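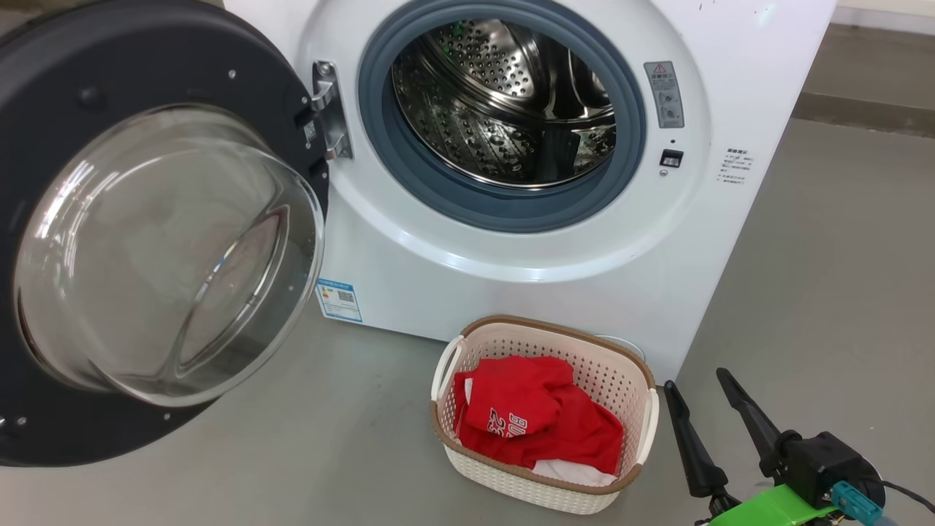 *Attachment 1: front loader, door open, gasket and drum*

**Ticket:** musty smell, grey marks on light washing
**Site:** Ternance, ground floor laundry
**Raised by:** Marijke Visser
**Status:** open

**Original report**

Towels come out smelling like a pond. Grey smears on pillowcases, always near a seam. Jovus told us to run their drum cleaner and it would be sorted in one wash. I've run it. I would like someone to look at the machine before we buy any more of the stuff.

**Reply, Gasser service desk**

Thanks for getting in touch. The usual cause is too little detergent. Please increase the dose and run a hot cycle with Jovus tablets, 2 per wash, then let us know.

**Marijke Visser**

I doubt it. We already use what the packet says, and the smears feel greasy, which sounds to me like too much soap and softener. How would more of it help? Also, the tablets are what I ran before I wrote to you. Please read the ticket.

**Log, first try**

- Stopped softener completely. Halved the powder.
- Empty hot wash, no tablets.
- Wiped inside the fold of the rubber gasket with an old white flannel. Came away grey, worst at the bottom.
- Wiped the glass bowl of the door as well, inner side. Hardly anything on the cloth.

Next load of towels: smell weaker, still there. One pillowcase marked. I'm not calling that a fix.

**Reply, Gasser service desk**

The gasket may be perished. A replacement can be quoted. Would you like us to book a visit?

**Marijke Visser**

What are you basing that on? The ring in the photo is smooth all the way round its outer curve. I ran a finger under the fold as well and found muck, no split. Nothing leaks on the floor. If you want to sell me a gasket, show me the damage first.

**Log, second try**

- Filter out. Grey sludge and a hair grip. Rinsed under the tap, put back hand tight.
- Drawer out and scrubbed. Thick layer of old softener in the slot at the back.
- Gasket fold wiped again, less on the cloth.
- Load cut down. We had been putting in 9 bath towels at a time, now 4.
- Spin at 700 as before. Left alone so I'm not changing everything at once (I know, I've changed plenty).

Two loads of towels since. No smell on the first, faint on the second, and that one sat in the drum over lunch. No marks on either, but neither load had pillowcases in it, so that proves very little.

**Reply, Gasser service desk**

Glad to hear it is resolved! Can we close the ticket?

**Marijke Visser**

No. Leave it open until I've done a full load of whites. Drindance also want to know if the drum cleaner can be refunded, and I said I'd ask, though I expect I know the answer.

**Still to do**

- Load of pillowcases, half powder, no softener
- Door left open between washes
- Check filter again in February
- Refund question to Jovus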